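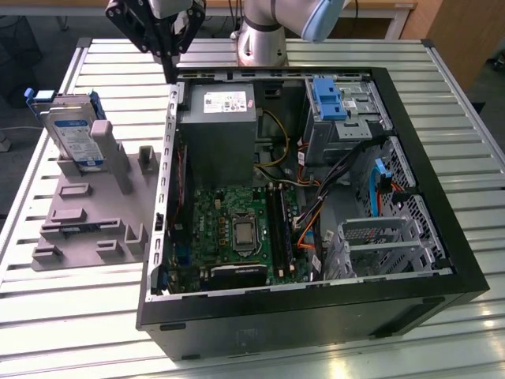

2024年8月

今天又录了一整天。回来的路上手腕一直酸，酸的是右手虎口往下那一截，捏扳机捏的。先把今天的事写下来，不然过两天Meenakshi的周报一出来，我就会以为事情真是周报上那个样子。

早上到得早，实验间的灯还没全开，最里头的柜子和地板那一片黑乎乎的。先开机械臂，再开Utley（我们那套遥操作的软件，名字谁起的不知道），等它自检。自检的时候我把机箱重新放平，开口朝上，跟台面上贴的记号对齐。这张台面是铝条拼的，一条一条，东西放上去会顺着条缝滑一点点，横着推没事，顺着推就跑。我上礼拜提过要铺一块垫子，Meenakshi说铺垫子会改变画面背景，前面录的数据就不一致了。我说那机箱会跑。她说那就让模型学会机箱会跑。这话我到今天也没想通，模型学的是我的手，我的手遇到机箱跑了会停下来骂一句，再用另一只手去推回来，骂的那句和推的那一下都不在数据里。

任务还是老任务：硬盘竖着插在灰色的打印夹具上，装在托架里，夹爪下去夹住，提起来，挪到机箱上方，送进硬盘位。讲给家里人听，我妈说这有什么难的，你小时候就会装。她说得对，我确实会装，闭着眼睛都能装。难的是隔着一个手柄和一块屏幕装，手上什么都感觉不到，夹紧了没有全靠看。夹爪只有两根手指，黑的，金属的，形状很硬，落到托架上的时候我总觉得它马上要刮到标签。

Meenakshi给今天定的目标是60条示范。昨天晚上在群里发的，后面跟了一个火箭。

第一条到第九条（我按录制编号记，不然对不上）全是热身的质量，可它们都算数。这就是我第一个不服气的地方。一个人刚上手的时候，动作犹犹豫豫，到了硬盘上面会停一下，往左偏一点，再往回找。等手热了，一把下去就夹住了。两种都叫“成功示范”，混在一起喂给Dumis，Dumis怎么知道该学哪一种？Meenakshi的说法是多样性好，犹豫也是信息。我问她，犹豫是什么信息，是关于硬盘的还是关于我早饭没吃的？她笑了，说都记下来，让模型自己分。

“让模型自己分”这句话我今年听得太多了。四月份刚开始做的时候，大家说的还是“我们要想清楚采什么”。那时候开会还画图，把一个装硬盘的动作拆成接近、对准、夹持、提起、转移、插入、松开，每一段什么算好什么算坏都写了。后来那份文档没人再打开过。我上个月想找出来看看，链接还在，最后修改的人是我自己，改的是一个错别字。

上午还有一件事要记。试了一下拖动示教，就是不用手柄，直接用手握着机械臂末端拉着走。这个主意是我提的，理由很简单，插入那一下我想要手感。握着臂走确实舒服得多，硬盘碰到导轨边上，手上立刻知道，轻轻晃一下就顺进去了。我当时挺高兴，心想总算有一条像样的了。回放一看，我的胳膊和半个肩膀全在画面里，挡住了硬盘，挡住了夹具，最关键的插入那几秒，画面正中是我的袖子。Dumis要是照这个学，首先得学会长一只袖子。

Meenakshi倒没有说什么难听的，她就说，漂亮，可惜用不了。然后叫我回去拿手柄。

所以事情是这样的：能摸到的办法，相机看不到；相机看得到的办法，我摸不到。那我们到底在教它什么呢？教它怎么像一个手麻了的人那样装硬盘。我把这句话说出来了，说完有点后悔，因为旁边站着Sisodia来的Bimla Bansal，人家是来看进度的，Kestow能不能继续拿到旧电脑翻新那条线的合同，多少要看她回去怎么讲。

Bimla没接我的话。她看了很久，问了一个问题：你们这个硬盘，每次都放在同一个地方？

我说对，放在夹具里。

她说，我们那边的硬盘不在夹具里，都在筐里。

Meenakshi马上说，夹具是第一阶段，后面会逐步放开。她讲得很流利，手还比划了一下从小圈到大圈。我在旁边低头弄手柄的线，没有抬头。夹具是我画的，我画的时候就知道它是干什么用的：把问题里最难的那一半先拿掉。硬盘站得笔直，蓝色的卡扣永远朝同一边，夹爪从上面下来永远是同一个角度。把这些都固定好了以后，再说“机器人学会了装硬盘”，我心里是过不去的。它顶多学会了从我画的那块灰底板上拿一样东西。

不过我也要说句公道话，没有夹具我们一条也录不成。我试过不用夹具，把硬盘平放在铝条上让夹爪去夹，夹爪张开的那点宽度，手指还没下去就先顶到台面了。折腾了一上午，一条没录下来，倒是把托架边上磕出一个白印子。所以夹具该画还是得画，我不满意的是后来大家就把它忘了，像它从来就长在硬盘底下一样。

中午吃饭，Bimla坐我对面。她跟我讲他们那边拆机的师傅，说有一位老师傅带新人，从来不让新人看他做完一整台。他做到一半就停，让新人接着做，做错了他再伸手。我说这个好，我们正好相反，我们只给学生看做对的，做错的全删掉。她问为什么删。我说规定，失败的示范不能进训练集，怕它学坏。她想了想，说那它做错了以后怎么办，谁告诉它怎么回来？

我说，您这个问题我四月份写在文档里了。

她没听懂我为什么笑。

下午接着录。下午的光比上午麻烦，从右边斜着打过来，铝条反光，屏幕上白花花的一块，正好在机箱的右下方。硬盘位那边的金属横条也跟着亮。我在屏幕上看夹爪离机箱边还有多远，全靠猜，猜错了就蹭一下。机箱那圈黑边很厚，蹭一下没什么声音，可是Utley会报一个力矩提醒，画面角上闪一下黄的。按规定，闪黄不算失败，闪红才算。于是我学会了一种走法：贴着边慢慢蹭过去，一路闪黄，从不闪红。这一种走法录出来全是合格的。

我自己心里清楚，这是一个坏习惯。可是它快，而且合格。我录到后来几乎每一条都这么走。现在想起来很不舒服，Dumis以后要是也贴着边蹭，人家会说模型不行，会去调学习率，会加数据，谁也不会想到那是某个下午某个人手酸了，想早点录完。

线也是个问题。机箱里面的线没有理过，电源底下那根黄的垂下来一个弯，主板右边那一束橙的红的一路拖到下面去，还有那根蓝色的SATA线，弯在侧壁旁边，每次我从那边经过都要让它一下。我让的时候是凭记性让的，因为我知道线是软的，碰一下没关系，勾住了就有关系。夹爪不知道这些。Meenakshi建议把线用扎带扎起来，我说扎起来当然好录，可是筐里那些机器谁给扎？她说你今天怎么老替客户说话。我说我没替谁说话，我是在替那根蓝线说话。

最后没有扎。这是今天我唯一争赢的一件事，虽然我怀疑她只是找不到扎带。

录到傍晚，一共录满了60条，系统判合格58条。Meenakshi在群里发了数字，又跟了火箭。看上去很漂亮，对吧？可是这58条合格，是我合格，跟机器人一点关系没有。整整一天机器人没有自己做过任何一个决定，它是我手上的一根长筷子。把操作员的成功率写在标题里，底下再放一张机械臂的照片，看的人自然会以为是机械臂的成功率。我在群里回了一句：“注明是人工遥操作的合格率。”她回了个好的。等会儿我要看看周报里有没有注。

那两条不合格的我倒想多写几句。

一条是夹住以后提起来，硬盘在手指间转了一点，托架歪了，我没看出来，送到硬盘位上才发现对不进去。我就停在上面，来回试，试了半天，后来把它放回夹具里重新夹了一次，再送，进去了。按我的看法，这是今天最值钱的一条。里面有出错，有发现出错，有想办法。可是超时了，系统直接判红。

另一条是我松手松早了，托架还差一截没到底，卡在导轨口上。我用夹爪的指尖从上面往下按，按了两下，到底了。系统也判红，理由是“松开后再次接触”。我去找Meenakshi，说这两条能不能留着，单独放一个文件夹也行。她说可以留，但是不进训练。我说那留着干什么，纪念？她说你先留着，以后也许做别的用。

我给文件夹起名叫“回来”，就是Bimla中午说的那个“怎么回来”。里面现在就两条。

收工之前跑了一下旧版的Dumis，用的是上一批数据训的，Bimla要看，不跑也不行。Meenakshi说先跑在标准位置的。标准位置，就是夹具在记号上，机箱在记号上，什么都没动过。它下去，夹住，提起，送过去，进去了。Bimla点了点头。又跑了一次，也进去了，动作挺稳，比我下午稳，这个我承认。

然后Bimla走过去，很自然地，用手指把夹具往旁边推了大约3厘米。她也没打招呼。

夹爪下去了，还是到原来的地方去，合上，什么也没夹到，然后举着一团空气，一本正经地送到机箱上面，往下插，松开，退回来。整套动作一步没少，连插入那一下轻轻往左找一找的小动作都有。那个小动作是我的，我认得出来，上一批数据也是我录的，我每次插之前都要往左找一下。看它对着空气做我的小动作，我后背有点发凉，又有点想笑，说不上来。

它根本没有看硬盘。或者说它看了，但是看了跟没看一样，反正硬盘从来都在那里，看它干什么？换成我，有人一天让我从同一个地方拿同一样东西，我到下午也不看了。

Meenakshi解释说这正是新数据要解决的问题，新一批会加位置扰动。我在旁边听着，心想今天这60条里夹具动过没有？动过，我动的，按表格来的，每隔几条挪一格，挪的范围都在记号附近，因为再远一点机械臂进机箱的角度就别扭，录着累。表格是Meenakshi排的，格子是我画的，都怪不着谁，就是这么一点一点缩回来的。

Bimla走的时候跟我握手，说挺有意思，又说那个老师傅下个月可能会过来看一眼，问行不行。我说太行了，请他来。我是真想看看老师傅拿着手柄会怎么样。我猜他会先把手柄放下，伸手进去把线拨开。

人走了以后我跟Meenakshi吵了两句，也算不上吵。她说我在客户面前太泄气。她说，你总是说它没学会，可是你想想四月份，四月份它连夹具在哪儿都找不着，一下去就撞柱子，那根高一点的柱子断过，你自己重新打印的。我说对，我记得。她说那现在它能稳稳当当进去了，这算不算学会了一点？

我想了想，说算学会了一点。可是学会了一点什么，我希望写清楚。如果写的是“在固定夹具、固定机箱、固定光线下重复一段录制过的动作”，我签字。如果写的是“理解装配任务”，我不签。她说没有人会写“理解”。我把上一份给Sisodia的材料翻出来给她看，第二段第一句。她看了半天，说这是市场部改的。

也许真是市场部改的。

她这个人其实不坏，也不糊涂。她收拾东西的时候忽然跟我说，拖动示教那几条她又看了一遍，虽然有袖子，但力的曲线特别干净，插入那一下有一个小坡，遥操作的全都没有。她问我能不能换个办法，把手放到臂的后面去握，别挡住相机。我说后面够不着，要站到白桌子那边去，得把桌子挪开。她说那就挪。我说挪了背景不就变了，前面的数据不就不一致了？她瞪了我一眼，说你非要今天把这句话还给我是吧。

明天先去试试从后面握。我估计胳膊不够长，或者握得到但使不上劲，或者腰受不了。试完再说，我不抱什么希望，不过要是真能既看得见又摸得着，那我愿意把今天下午那些贴边蹭过去的全删了重录。这话我没跟她说，说了她要心疼数字。

另外几件小事，怕忘：

手柄右边的扳机回弹变慢了，松到一半会顿一下，松手太早那一条也许跟它有关系，也许是我给自己找借口。明天换备用的那只对比一下。

夹具底板有一个角翘起来了，压下去又弹起来，要么重打要么拿螺丝固定。固定了就更挪不动了，先不固定。

硬盘托架上的蓝塑料边磨毛了，同一块硬盘进进出出太多次，现在进硬盘位比新的松。也就是说，越往后录越容易，最后那些合格的里面，有一部分是硬盘自己的功劳。这个要不要报上去？报。明天早上报，趁她还没写周报。

Utley导出的时候又把时间戳弄乱了，画面比动作慢一点点，肉眼看不出来，拖到插入那一段一格一格看，夹爪已经松了，画面里还夹着。我上个月就报过，回复是“影响不大”。影响大不大，得看你教的是什么。挥手再见当然影响不大。

晚饭吃的面。捏筷子的时候虎口还是疼，夹第一口滑了一下，又夹起来了。

药膏在抽屉里没找到，先睡。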